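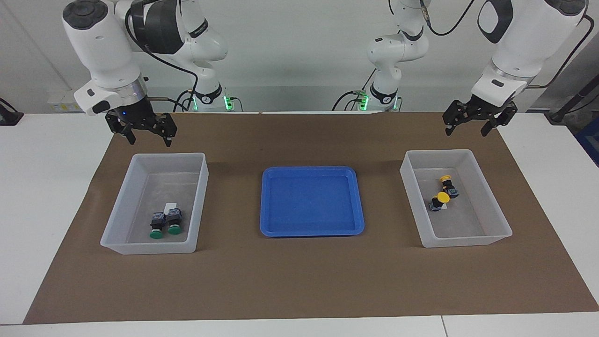
Ok-hee Son: Bin stock for the green push buttons doesn't match the system again. Rummont stores shows 5 on hand at the sorting table, part 1894. I only get two in the left bin. Is anyone else pulling from this location?

**Ticket 108 - count mismatch, push-button switches, green cap**
Location: Gruriswood, sorting table
Priority: low
Status: closed

**09:10** Checked the part record. 1894 is the green mushroom-style button, square body. Unit of issue is "each". Reorder point is set to 1000, which can't be right for this location. Left it alone until the count is settled.

**09:35** Pulled the movement history. Last receipt was booked to the table as a single line, quantity 5. No issues against it afterward. No returns.

**10:05** Jairo Zapata asked whether the receipt had been split between the table and the Brarkthorpe shelf. Packing slip from Sampaio lists one line, no split. The slip has a pen mark next to the quantity - could be a 3, could be a check mark.

**10:40** Called Brarkthorpe. They have three loose switches in a tote with no location label. Part number on the bag is 1894. They were put there in June and never booked.

**11:15** Cause: physical split at receiving, full quantity booked to one location. The software is fine.

**Fix**

1. Transferred three from the table to the Brarkthorpe shelf in the system.
2. Asked Brarkthorpe to label the tote.
3. Changed the reorder point from 1000 to 5. The old value was copied from the terminal screws.

**11:50** Ok-hee ran the count report again. Table shows two, shelf shows three. Matches.

**Open item:** the red-cap version has the same reorder point of 1000. Not changed under this ticket. Jairo will open a separate one once he has the usage numbers.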